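Sumutia Planner: Frequently Asked Questions

Last updated 18 December 2024

What is Sumutia?

Sumutia is a task and motion planner for two-arm tabletop cells. It takes a list of objects with poses, a goal, and a robot description, and returns a timed trajectory for both arms. It doesn't do perception. Most sites pair it with Urnum, our object tracker, but anything that publishes poses in the same message format will work.

Do I need Urnum to use it?

No. The planner only reads the object list. If you write your own tracker, check that it reports a confidence value for each pose. The planner ignores anything without one, and the usual symptom is a plan that comes back empty with no error.

How does it decide which arm to use?

Each candidate grasp gets a cost for each arm. The cost covers reach, joint travel, and how close the grasp puts one arm to the other. The cheaper arm wins. You can override this per object with the arm_hint field, which helps when an object starts on one side and has to finish on the other.

Why does the planner refuse a grasp that looks easy?

Nearly always it's clearance. The default collision margin is applied to the whole gripper, including the housing and any camera mount, so a piece of fruit on a cutting board can be reachable by the fingers while the housing sits too low over the plate beside it. Turn on the margin overlay in the viewer and look for red patches. If they're on the housing, try a steeper approach angle before you touch the margin itself. 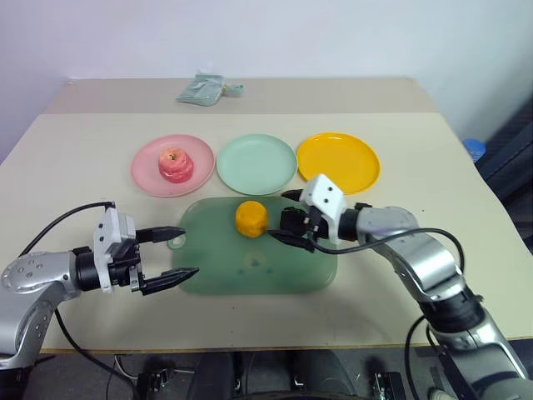 Flat objects need a second look as well. Plates and boards are modelled as thin solids, and by default the planner treats their top surface as something to avoid. Set support: true on any object you expect things to be picked from or placed on. Without it, every grasp near the surface is rejected.

Can it handle plates set close together?

Yes, but label them individually. If the tracker merges two neighbours into one blob, the planner sees a single wide obstacle and placement goals will fail. Urnum has a split-by-colour option that works well when the plates are different colours. It's off by default.

How long does planning take?

The solver stops at 2,000 iterations unless you change the limit. Raising it to 4,000 helps with crowded tables and makes little difference on clear ones. On our test bench the median plan for a single pick and place takes 900 milliseconds. A handover from one arm to the other takes longer.

Does it know about cables?

Only if you tell it. Cables aren't in the robot description, so they don't exist as far as collision checking goes. You can add keep-out capsules to each link to cover the space a loop usually takes up. Limit the wrist rotation too, or the arm may wind the cable up over several cycles.

What changed in the Elton release?

Elton replaced the old grasp sampler and added the margin overlay. Configuration files from before Elton will load, but the sampler section is skipped with a warning. The migration script is in the tools folder.

What is Đàm?

Đàm is the scheduler that will let both arms run separate tasks at the same time. A preview build is planned for January. It needs firmware 17 or later on the arm controllers.

Where do I report a bug?

Use the issue tracker and attach the plan log, the object list and your robot description.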